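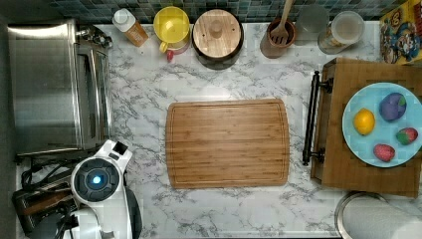
The test counter from overhead, with the arm at lower left and the toy fruit on its plate at right.

Search openings
Keyword or location
Go

Print this page
E-mail this page

Software Engineer, Robot Evaluation and Planning Tools
Trernero – full time, on site

We are hiring one engineer to work on the software that decides whether our robot did what it was told. If you have read other ads in this field you will be expecting a paragraph on how robots are about to change every home in the country. We don't know if they are. We have a kitchen counter, an arm, some toy fruit and a pile of logs that disagree with each other, and we would like help with the logs.

Trernero writes control and perception software for single-arm manipulation in kitchens. The robot takes an instruction such as "put the lemon on the cutting board," finds the objects, plans a motion and carries it out. A separate program called Badar then looks at the recorded camera streams and joint data and marks the run as a pass or a fail. You would own Badar. You would also share the motion planner, Standura, with Kirsty Hebden, who wrote most of it and is tired of being the only person who can change it.

Why the job exists

Last November the nightly suite reported 984 passes out of 1,000. The slide was made the same afternoon. Then Fotini Sotiropoulos sat down and replayed the passes by hand, and a good many of them were nothing of the kind. In one group the fruit had been lifted, dropped back on the plate and scored as placed, because the checker looked at the gripper opening and never at the fruit. In another the camera streams were out of step, and Badar was happily judging one run on the pictures from the run before it.

We took the slide down. We have not published a success rate since and won't until somebody can explain every number behind it to a person who doesn't want to believe it. We hope that somebody is you.
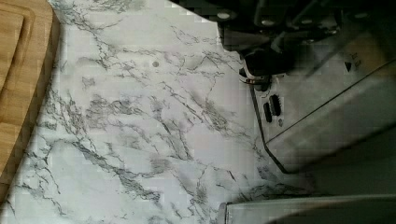
Wrist camera view: marble veins, the edge of the cutting board and part of the gripper.

The wrist stream is where most of the arguments start. Marble is a miserable background. The segmentation model we license from Teuber is good on plain tables, and on this counter it will sometimes hand back a gray vein as the edge of an object, with high confidence and a tidy outline. The confidence score is the part we trust least. Standura used to take it at face value when choosing an approach path. It now asks for agreement from a second view before it commits, and that costs time on every grasp. Whether the trade is worth it is an open question, and you would be expected to have a view within a few months and the data to back it up.

What you would do

Rewrite the pass/fail checks in Badar so that each one states what it looked at, from which camera and at what time stamp. A check that can't see the object should say "unknown." At the moment it says "pass," for historical reasons that do nobody credit.

Fix time alignment across the cameras and the joint log. There are already 2 home-made tools for this and both are wrong in different ways. Please don't write a third before reading them.

Build a replay viewer that a non-programmer can use. Fotini's review took weeks because she was stepping through files from the command line.

Work with Kirsty on the planner's collision model. It treats the objects on the counter as boxes, which is fine for a canister and poor for anything with a long handle sticking up.

Look after the scene reset checklist. Small changes in where things stand have a bigger effect on results than we used to admit, and the person running the session is not always the person reading the numbers.

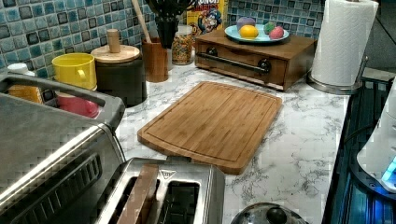
Counter from the toaster side, facing the tiled wall.

Depth is the other standing complaint. Brushed steel, a glass jar, a clear pot lid, a glossy stovetop: our depth estimates have trouble with all of them. We have had vendors on the phone who say their product solves this. We asked each of them to run it on our recordings, and the calls got shorter. If you have solved reflective surfaces yourself, we'd love to hear about it, and we will ask you to run it on our recordings too.

What we are looking for

Solid Python and enough C++ to read the planner without fear. You have shipped test or measurement software that other people relied on, in any field. Robotics is welcome but we have had good luck with people from medical devices and from audio.

Some working knowledge of camera calibration and coordinate frames. If you have lost a week to a flipped axis you will fit in.

You write clearly. A large part of the job is telling colleagues in plain words that a result doesn't hold up, and then helping them get one that does.

A degree is not required. We would rather see 5 pages you wrote about something that failed than a list of courses.

What we are not looking for

Someone to train a bigger model. We may do that one day. Right now we couldn't tell if it was better.

Someone who wants to make demo videos. Sales would like more of them, and you will be asked, and you are allowed to say no. Jamie Pickering, who runs engineering, has put that in writing.
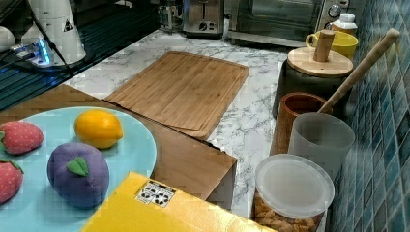
A word on the task set, as applicants tend to ask. It is small. Most of our runs are pick-and-place with soft toy fruit, and we are well aware that a plush strawberry forgives a grip that would ruin a real one. Passing our suite says very little about whether the robot could make anybody's breakfast. There is a plan for harder objects, and the plan is waiting on checks we believe in. If you join and decide the task set is the wrong one, argue for a different one. Ashley Rowbotham did that with the old drawer tests and they are gone.

Working here

The team is small and sits in the same room as the arm, so it gets noisy. Core hours start at 10 a.m. Everyone, including Jamie, takes a turn running sessions and resetting the counter, and it is dull work. We think people who write the checks should have stood there and watched what gets checked.

You would report to Imogen Mottram, who leads perception. She will read your code closely and expects you to read hers the same way.

Pay is on the salary sheet we send to everyone who applies, before the first call. There are stock options. We suggest you value them at zero when making up your mind, and be pleased later if that was wrong.

How to apply

Send Imogen a resume and a short note. In the note, pick a success rate from any robotics paper, product page or news story and tell us what you'd need to see before you believed it. One page is plenty. Don't pick one of ours, we've done that already.

If the note interests us there will be a phone call, then a paid half day on site. We give you a folder of recorded runs with Badar's verdicts attached and ask which verdicts you would throw out. There is no whiteboard puzzle. Bring your own laptop if you like, or use one of ours.

We reply to every applicant, including the ones we turn down. The post stays open until it is filled. Agencies, please don't call.

Print this page
E-mail this page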